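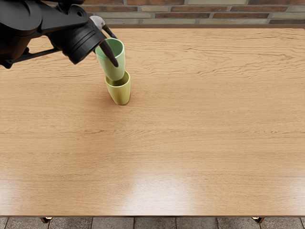 The town library in Tolla will keep its reading room open until 20:00 on weekdays this winter, and visitors will be allowed to have hot drinks at the tables. The change was announced on November 16, 2018, after a trial that began in June. Until now, drinks were permitted only in the entrance hall, and many people left early for that reason. Under the new rule, an open cup like the pale mint-green one is accepted on a large wooden table of this kind, but it may not be carried to the shelves or to the computers. Cold food and hot meals are still not permitted in any part of the building.

The drinks will be sold by Clumanent, a small bakery which already has a shop on the other side of the street. A tea will cost 80 cents, and the price will stay the same until the end of the winter season. Readers may also bring a drink from home and pay nothing. The bakery will give 5 cents from each tea to the fund for new children's books.

The library has 111 seats in the reading room. In the last two winters most of them were free after four in the afternoon, although the room is warm and the town has few other quiet places for students. During the trial the picture was different. Evening visits went up, and the staff received only a small number of complaints, mostly concerning noise from spoons. Two books were damaged by tea and the readers paid for them.

Olga Palacios, the head of the library, explained that the rule will be checked again in spring. "We did not want to decide forever after one summer," she said. "In winter people wear wet coats, they have more bags, and the tables are more full. We must see how it goes." She added that the old maps and the local newspapers before the war will be moved to the upper floor, where drinks remain forbidden.
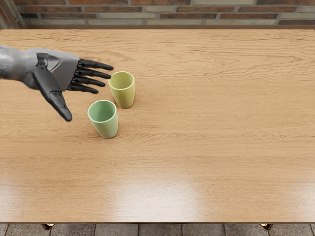

Zulmira Figueiredo told our newspaper that she was against the idea in the beginning, and that she still thinks the rare books should have been moved before the trial and not after it. She also said that she now comes on three evenings a week, and that the longer hours matter much more to her than the tea. She would like the library to open on Sundays too. According to Ms. Palacios, this is not possible with the present number of staff, but the question will be sent to the town council together with the request for next year's budget.

The bus company Irkosum has confirmed that the last bus from the library stop to Čierny will leave 20 minutes after closing time. Tickets can be bought from the driver, and library card holders do not get a discount. The new hours start on Monday. On Saturdays the reading room will close at 14:00, as before.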